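The Drawer Is Not the Problem

Posted by Sushil Rastogi, 09/12/2021

Quick one, I have to be out the door soon. But I've been arguing about cutlery trays all week and I want it down somewhere.

My position: sorting silverware is worth doing, and worth doing badly. Most advice goes the other way. You get told to measure, buy dividers, label things, then enjoy your calm new kitchen. I read one of those pieces in April, 22 tips, and by tip eighteen I was ready to eat with my hands. Never met a person who followed all of them. Never met a person who followed two.

What people do in real life is tip everything out on the nearest soft thing and go from there. Soft is good. Quiet, for one. Dump forks on a stone counter at night and the whole house is up. Dump them on an armchair and it's a sort of polite clatter. Also nothing rolls to the floor, the cushion sags a little and holds it all.

Tray on the seat, pile right beside it, short reach between the two. That's my whole method. The wood kind with fixed walls, if you can get it.
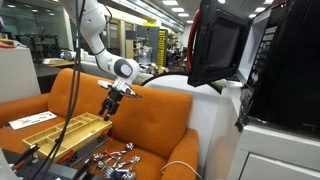
Fixed walls or sliding ones

Fixed. I will not be moved on this. My sister-in-law has the Gelden tray with the sliding walls and she spends more time adjusting it than cooking. Every time a new peeler comes into the house the borders get redrawn. Whole afternoon gone.

With fixed walls the tray decides. The long slot takes whatever is long. The small ones get what's left over, teaspoons, the bottle opener, that odd little fork that came from somebody's wedding. If it doesn't fit it lives in a jar by the stove. Done. I paid 18 dollars for mine at Resen, they had a stack by the register, and it has outlived a table.

Yes, you can get fancier. Lelel does one in walnut for close to 200 and it's lovely and I would be scared to put a wet spoon in it.

The other thing - and this is where I lose people - I don't think tools and cutlery have to live apart. There. Kitchen scissors, pliers, a small screwdriver. You use the pliers on the stuck jar lid, you use the screwdriver on the loose pan handle, then you walk all the way out to the garage to put them back? No you don't. You leave them on the counter for a month. Give them a slot. 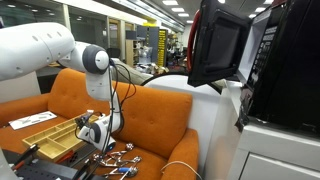 Ó Riain, who I used to share a kitchen with, thought this was disgusting. Grease, rust, germs, the lot. Fair on the grease. So wash them. Keep one pair for the kitchen and never let it near a bike. We went round and round on that for a whole winter and he still borrowed the pliers.

What I'd push back on harder is the idea that a pile is a failure. A pile is the only time you see what you own. In the drawer it's all handles. Spread out you notice you've got way too many soup spoons and hardly a decent knife, and that the big serving spoon you thought you lost at Easter was under the whisk the entire time. You find lids, too. Lids to what? No idea. Keep them one more year, then throw them out, that's my rule and I break it evry time.

And the stuff that isn't cutlery at all. Sticks, cups with no partner, bits of plastic. Don't deal with those during the sort. Push them to the side, finish the forks. If you stop to think about one strange cup you'll be standing there at midnight thinking about the cup.

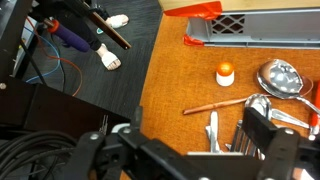 Kids should do this job, by the way. Knives out first, then let them at it. Ours puts the forks in facing both ways and I used to go back and fix it after. Stopped. A fork facing the wrong way is still a fork, you pick it up by the wrong end once and you live. She's proud of the drawer now and shows it to visitors, which is more than I ever did with it.

I know the reply already. If it's going to be a mess again in roughly two weeks, why bother? Well, same as the dishes. Same as the bed. The drawer gets messy from people eating dinner in the house, I'm fine with that. Takes me one cup of tea to put it right, and the tea is usually too hot to drink when I start anyway.

Comments are open, be nice about the pliers. If anyone knows a tray with fixed walls thats deep enough for a ladle, tell me where to get it.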